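Part-time packing and tray assistant wanted – Skerholm, Jildale

Hello, and thank you for stopping to read this! We are Skerholm, a small packing shop on the edge of Jildale, and we are looking for a patient, steady person to join us at the packing tables. If you like putting things where they belong, and if you are the sort of person who straightens the cutlery drawer at a friend's house without being asked, please read on.

Most of what we do is sort small parts into white boxes and trays and get them ready to go out the door. The parts come to us all mixed together, and they leave in proper sets, each one in its own place. It's quiet work, and it can be very satisfying once you find your rhythm. Our biggest customer at the moment is Drernari, who order sets for their repair counters, and we have just taken on a second line of work for Paisan that will keep us busy from March right through the summer. That is why we need another pair of hands.

What you would be doing

Setting out clean trays and open boxes at the start of the shift, and wiping them down at the end of it.
Sorting small parts from the trays into the right boxes, following a printed sheet.
Checking finished sets against the sheet and putting your initials on it.
Keeping the tables clear, which sounds like nothing but is a good part of the job.
Letting Gemma know when we are running low on anything, from labels to hand soap.

You don't need any experience. Igor Kalinowski, who will train you for your first two weeks, came to us from a bakery and had never packed a part in his life. What matters is that you are careful with your hands, that you can read a short list and follow it, and that you don't mind doing the same thing well many times over. You should be comfortable standing for part of the shift (we have good stools for the rest), and you need to be able to lift a full carton of 15 pounds now and then. Good eyesight helps, with or without glasses – some of the parts are very small.

Hours and pay

The position is 21 hours a week, spread over mornings, with a start time of 8:00. We can be a little flexible if you have a school run or a bus to catch, so do tell us about it when you write. Pay is by the hour and we'll go through the rate with you on the phone before you come in, so you won't be making the trip without knowing. There is a paid break in the middle of the morning, and Rungnapa Ratanaporn usually has a pot of tea going by then. Parking is free behind the building, and the number 81 bus stops just across the road.

How to apply

Please write a few lines to Mervyn Ellwood or Gemma Farina at the Skerholm front desk. A resume is fine but a plain letter is just as good – tell us what you have been doing lately, which mornings suit you, and when you could start. You are also welcome to drop in any Monday before noon and ask for Gemma, who will gladly show you the tables and answer anything we have forgotten to put down. We'll invite people in for a short trial morning, paid at the normal rate, so that you can see whether you like us as much as we hope you will.

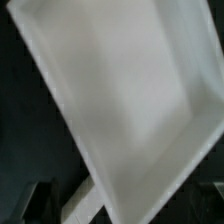
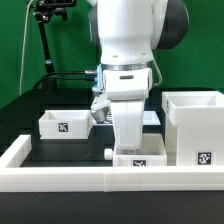

White trays.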